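Duvet

A duvet is a flat cloth bag filled with feathers, down, wool, silk or a synthetic fiber, used on a bed as a warm top covering. It is normally put inside a removable cover that can be washed apart from it. In American stores the same article is often sold as a comforter, although many makers keep that word for a quilted covering meant to be used without a separate cover. The pair is sometimes sold together as a duvet set.

Name

The English word comes from the French for down, the soft under-plumage of ducks and geese. It is used today for any filled covering of this type, whatever the filling. In British English the older trade name "continental quilt" is still understood, and in Australia the article is commonly called a doona.

Construction

The outer bag, or shell, is made of closely woven cotton or a cotton and polyester blend. A tight weave is needed with down and feather, as the quills work their way through a looser cloth. Shells for synthetic filling can be made of lighter and cheaper fabric.

The filling is held in place by stitching. In the simplest method the top and bottom layers are sewn directly together in lines or squares. This is called sewn-through construction, and it leaves thin places along each seam. In baffle-box construction, narrow strips of cloth are sewn upright between the two layers, so that the filling keeps its full depth across the whole duvet. Channel construction uses long parallel tubes, open along their length, and lets the user shake the filling toward one end or the other.

White and cream are the usual colors for the shell, which shows through a thin cover if it is dyed darker.

Filling

Down is light for the warmth it gives and packs into a small space. Feather is heavier and cheaper, and the two are often mixed. Wool is denser, drapes closely over the sleeper and is slow to shift inside the shell. Silk is used mostly in thin summer duvets. Polyester fiber is the most common synthetic filling and can usually be washed at home.

Warmth depends on the depth of the filling and on how much air it holds. Some countries use the tog scale to grade duvets. American labels more often give a season or a general warmth level, and down products may also carry a fill power number, which measures how much space a given weight of down takes up.

Use with other bedding

In much of Central Europe the duvet is the only top covering, and the sleeper lies between it and a fitted or flat bottom sheet. In North America a flat top sheet is often placed under it. A thin blanket may be laid over or under the duvet in cold weather, or kept on the bed for use by itself on warm nights. 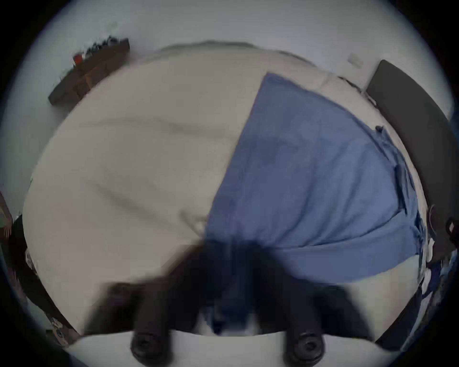

Cream-white duvet on a bed, with a rumpled length of blue cloth.

Where two people share a bed, customs differ. A single wide duvet is usual in North America and Britain. In Scandinavia and the German-speaking countries, 2 narrow duvets are often laid side by side on a double bed, each folded lengthwise or in thirds during the day.

Covers

A duvet cover is a large bag open at one end or along part of one side. The opening is closed with buttons, snaps, ties or a zipper. Some covers have a tape loop or tie in each inside corner, to be fastened to a matching loop on the duvet so that it does not slide down and gather at the foot.

There are 3 common ways of putting on a cover. The first is to push the corners of the duvet into the far corners of the cover and shake both down together. The second is to turn the cover inside out, take hold of the duvet corners through it, and pull the cover back over. In the third, the inside-out cover is laid flat with the duvet on top, both are rolled up from the closed end, and the open end is turned around the roll before it is unrolled again.

Making the bed

A duvet is usually shaken from one short edge to spread the filling, then drawn level with the head of the bed or folded back a little below the pillows. Long shallow folds are smoothed by hand toward the sides. Many households first turn the duvet back for an hour or so in the morning to let the bed air.

Care

The cover is washed as often as the sheets. The duvet needs washing much less often, and the care label should be followed. Down and feather duvets require a large machine and a long, low-heat drying cycle, since damp filling clumps and may develop a smell. Wool and silk are generally aired or dry-cleaned unless marked washable. For storage, a breathable cotton bag is preferred for natural fillings, which lose loft if kept tightly compressed for long periods.

Manufacture in Millach

The town of Millach had a small bedding trade based on local goose down. The Hubáček works made filled coverings there and later moved to polyester. Its Plukance line was a channel-stitched duvet for single beds, and Prunent was the name used for its buttoned cotton covers.

See also
Bed sheet
Blanket
Comforter
Eiderdown
Pillowcase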